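搜索 请输入关键词

招人帮我一起收拾碗碟！Istell 餐具出借铺找兼职整理伙伴

大家好，我是 Istell 的店主，也是目前店里唯一一个天天跟盘子打交道的人。之前在群里喊过一嗓子，来问的朋友比我想的多，问题也差不多，干脆写一篇长的，把活儿、时间、钱都摆出来，你看完觉得合适就来找我。

先说我们是干什么的。Istell 是个很小的餐具出借铺，别人办生日会、搬家饭、小型婚宴，或者拍菜谱要摆桌子，就来我们这里借盘子、碗、杯垫、隔热垫，用完还回来。我五月份刚把隔壁那间也租了下来，地方总算宽敞了，可是盘子也跟着多了（我这个人看到好看的颜色就走不动路，认了）。现在每天还回来的东西一筐一筐堆在那儿，光靠我自己，晚上经常弄到很晚，第二天早上又有人等着取，实在顾不过来。

所以想找两位兼职的整理伙伴，性别年龄都不限，只要成年、手稳、不嫌琐碎就行。

具体做什么呢？最主要的是装箱和出箱。客人的单子下来，你照着单子从架子上把盘子拿齐，放进收纳盒；还回来的时候再一件件取出来，看看有没有磕口、有没有没洗干净的油渍，没问题的归位，有问题的放到旁边等我处理。听着简单吧？头两天你会觉得真简单，到第三天碰上一张单子要三种颜色、两种尺寸，再加不同的垫子，你就知道为什么我说要有耐心了。

我们的工作台是白的，收纳盒也是白的，彩色的盘子往上一放特别显眼，拿错颜色一眼就能看出来。这一点我非常得意，当初挑桌子挑了好久！ 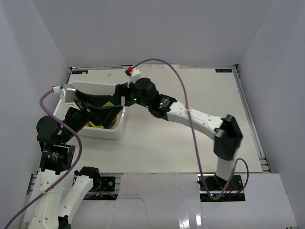
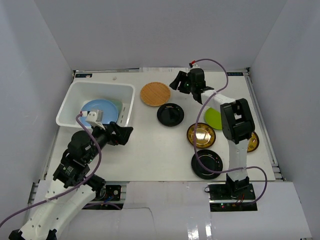 盘子的颜色我多啰嗦几句。浅蓝和浅绿这两种是借得最多的，春夏天尤其抢手，灯光暗的时候容易看混，拿不准就端到窗边看一眼，别凭感觉。黑色的盘子好看，但是特别显指纹，出箱之前要拿干布再擦一遍，客人收到手上亮亮的，心情都不一样。编织的隔热垫不能泡水，脏了只能用拧干的布轻轻擦，然后平放着晾，千万别卷起来，卷过一次就再也不平了（我亲手毁过一张，心疼到现在）。

装盒也有一点小讲究。大盘子先放，盘和盘之间要垫纸，深一点的碗不要扣着压在盘子上面。盒子不要塞满，宁可多用一个，搬的时候手能伸进去，取的时候也不会刮到边。隔热垫单独放一边，不跟盘子叠在一起。这些你来了我都会带着你做，不用提前背。

工作时间：每个班 5 小时，早班晚班可以商量，我这边以你方便为主。排班提前定，定下来了就请尽量别改，真有急事提前跟我说一声就好，谁家还没点事呢。刚开始我会陪你上前几个班，等你觉得自己能行了再单独上。

待遇：每小时 42 元，试用期也是这个数，没有先打折再涨回来那一套。每个班包一顿饭，一般是楼下的面或者我带的便当，吃素的、忌口的提前讲。路远的朋友另外有一点交通补贴，见面细聊。工钱按月结，班次记在墙上的表里，你记一份我记一份，月底对一下。

打碎了盘子要不要赔？这是群里问得最多的！正常干活打碎了不用赔，跟我说一声，登记一下，把碎片用厚纸包好再扔。我自己打碎的比谁都多，哪有脸让你们赔。只有一个要求，不要瞒着，也不要悄悄塞回架子上，缺了口的盘子到了客人手里是会划伤人的。

再说说我希望你是什么样的人。做过餐厅、仓库或者家政的当然好，没做过也完全没关系。能站得住，中间会休息，但大部分时间是站着的。搬得动一盒盘子，重的那种我们有小推车。看得懂单子，会用手机登记，我们用的是 Kos 做的库存表，界面很朴素，学一下午就会了，我妈都会用。分得清颜色这一条比较要紧，如果你蓝绿不太分得开，请一定告诉我，可以安排你做登记和打包外箱，一样是缺人的。

还有几件小事。上班的时候请不要戴戒指和长手链，刮釉面。指甲短一点。长头发扎起来。围裙店里有，不喜欢我们那个花色的可以自己带。可以放音乐，歌单轮流选，我的品味常被嫌弃，所以你们选就好。

离我们最近的是 Clisent 市集的北门，进来走到底，上二楼，13 号门，门口有一个很旧的绿色邮箱。骑车可以停楼下。第一次来找不到就打电话，我下去接你，很多人都会走到 Skillo 的修鞋铺那边去，那边的老板已经很习惯给我指路了，哈哈。

怎么报名：给店里的公众号留言，写上“整理伙伴”四个字，再简单说几句，你叫什么怎么称呼，一周大概能来几次，早上还是晚上方便，有没有什么想提前问的。不用发正式简历，真的不用，写几句话就行。要是你愿意顺便讲讲家里最喜欢的那只碗，我会看得很开心！

收到以后我会一个个回，忙的时候可能慢一点，两三天没消息就再戳我一下，多半是我漏看了。合适的话约你来店里试做 40 分钟，装一张真的单子，我在旁边，你边做边问。试做的时间也照样算钱，不管最后成不成。

哦对，有朋友问能不能两个人一起来，比如情侣或者室友，可以的，不过排班可能不在同一个班上，先说好别怪我。学生也可以，考试那阵子提前讲，我来调。想长期做的我优先考虑，但只做一个季节也欢迎，年底是我们最忙的时候，到时候多一双手都是救命的。

人招满了我会在这篇最上面写一句，没写就是还在招，尽管来问。

Istell 店主
2024年8月13日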